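FOR IMMEDIATE RELEASE

Drisier Hardware to Reopen Hand Tool Section With Clearer Price Labels

Ladi Nwachukwu, store manager at Drisier Hardware, has announced that the shop's hand tool section will reopen on Saturday after a full change of layout. The work was planned with Lurnura, a store fitting company, and took most of January.

The section holds 960 separate items, from small pliers and side cutters to pipe wrenches and clamps. Until now they were hung by brand. From Saturday they will be grouped by job, so that a customer fixing a bicycle, a lamp or a kitchen tap can find the right tools in one place.

"People came in with a broken thing in their hand and asked us where to start," said Nwachukwu. "We would walk them to three different walls. I got tired of it and so did they."

Pliers were the first group to be moved. They are sold by length, and the old display mixed the sizes together. The new one runs from the smallest to the largest, left to right, with one row for each type. Tools on hang cards stay on their cards, and each card carries its own price label. Customers will no longer need to match a tool to a price strip on the shelf edge – a common cause of mix-ups at the register.

Staff relabeled 3,363 packages across the store as part of the same project. The labels are plain white with dark print. Prices have not changed as a result of the move.

Other changes in the section include:

Pegboard panels for items that customers like to compare side by side.

Shelf ledges kept clear of boxed stock, which has gone to the lower shelves.

A repair bench near the back, open for the use of customers from 10 a.m. each day. The bench was built by Ogbonna, a local joinery shop, and has room for 4 people.

The store asked 175 customers to try an early version of the layout in the evenings and to say what they could not find. Their most frequent request was for tool sizes to be easier to read without taking the package down. A second request, for left-handed snips to have their own row, has also been met.

"Some of the regulars told us they liked the old way," said Nwachukwu. "They knew it by heart. We have put a printed map by the door for them, and we will keep it there through the spring."

The garden and paint sections will be changed later in the year. The plumbing section stays as it is for now.

Drisier Hardware is on the ground floor of the Brillimton building, with its entrance on the parking lot side. The hand tool section opens at 9 a.m. on Saturday. Press visitors are asked to call at the service desk on arrival.

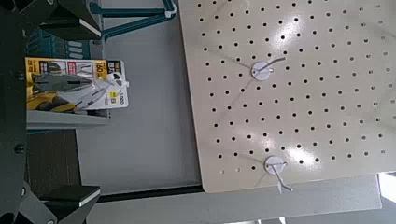
Can customers bring in an old tool to match its size?

Staff at the service desk will measure it and point out the right row. Tools with sharp edges should be wrapped for the trip.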